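Kustura, a word list for people who mend clothes

Hi! I'm glad you found this. Kustura is a plain text list of sewing and mending words, with short meanings, in English and a few other languages where I could get them. It started as a page in the back of my notebook and got out of hand. There are 1278 entries at the moment, and 436 of those have a second spelling or a regional name next to them.

I keep it because I was tired of looking up the same thing five times. What my grandmother called a "stay stitch" was something else in every book I owned, and half the old pattern sheets I buy are written by people who assumed you already knew. So I wrote down what I found, and friends started asking for copies, and then somebody asked if they could load it into a spreadsheet (yes, please do!).

What's in the folder

words.csv is the main list. One line per word.
sources.csv says where each word came from. The numbers match the source column in words.csv.
odd.txt is my pile of words I haven't placed yet. Read it for fun, don't trust it.
changes.txt is the change log, which I do try to keep up.

The columns in words.csv

word — the word as I first met it, lower case unless it's a name
kind — stitch, tool, cloth, part (of a garment), or job
meaning — one or two sentences, mine, in everyday words
also — other names, split by semicolons
lang — two-letter language code
source — a number, see above
sure — y, n, or m for maybe

Please look at the sure column before you quote anything. If it says m, I have seen the word in one place only, or two places that disagree with each other. "Slip hem" has been an m for ages. I go back and forth on it every winter.

Where the words come from

Mostly old pattern sheets, shop leaflets and letters. A big box of leaflets came from Eide, a sewing supply shop that was clearing out its back room, and those gave me nearly all the zipper and fastener words. Helge Eklund sent me the Swedish and Norwegian terms and has fixed my spelling more times than I'd like to admit. Lucinda Ambrose went through every cloth name and crossed out the ones that were only a store's fancy word for plain cotton. I was sad to lose a few of those, but she was right.

I don't copy meanings out of books. If a meaning sounds a lot like one you've read somewhere, tell me and I'll rewrite it.

Things I know are wrong or missing

Leather is thin. I don't work with it and I don't know enough people who do.
Knitting and crochet are left out on purpose, apart from the words that cross over into mending, like grafting and duplicate stitch.
The Italian entries were typed from a photocopy of a photocopy (the Ularetti leaflets, source 14) and some of the accents are guesses. They're all marked m.
A handful of words show up twice because they're both a tool and a job. "Bodkin" isn't one of them, I checked. "Tack" is.
The kind column still has a few blanks under "cloth or part?" words such as facing and interlining.

How to open it

It's UTF-8 with commas between the columns and double quotes around anything that has a comma in it. Some spreadsheet programs mess up the accents if you double-click the file, so use the import menu and pick UTF-8 there. If you only want the English words, filter lang on en and you're done.

There's a small script called flirkimine that checks for doubles and missing source numbers. It needs nothing but plain Python. Run it from the same folder as the list and it prints the lines it doesn't like. It's slow and it's fussy about spaces at the ends of lines, but it has saved me from myself plenty of times.

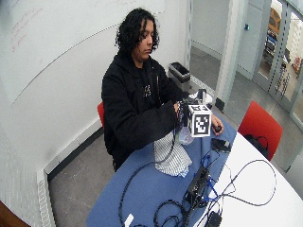

At the table, black jacket on.

Adding a word

Send me the word, what it means to you, and where you saw or heard it. "My aunt says it" is a perfectly good source, I just need to know which part of the world your aunt is from. A scan or a snapshot of the page helps a lot with older spellings. I go through the mail in batches, usually in the evening, so don't worry if it's quiet for a bit.

I'd love to get to 3000 entries. Helge says 4000 and I say Helge can type the last thousand — we'll see.

Using it

Print it, share it, put it in your class handout, translate it. I only ask that you keep the sure column with it, or at least drop the m and n rows if you take the column out. If you make something with it I'd really like to see it!

Last changes

October: all the button words redone, "shank" split into two entries, Eide leaflets finished. Darning words are next.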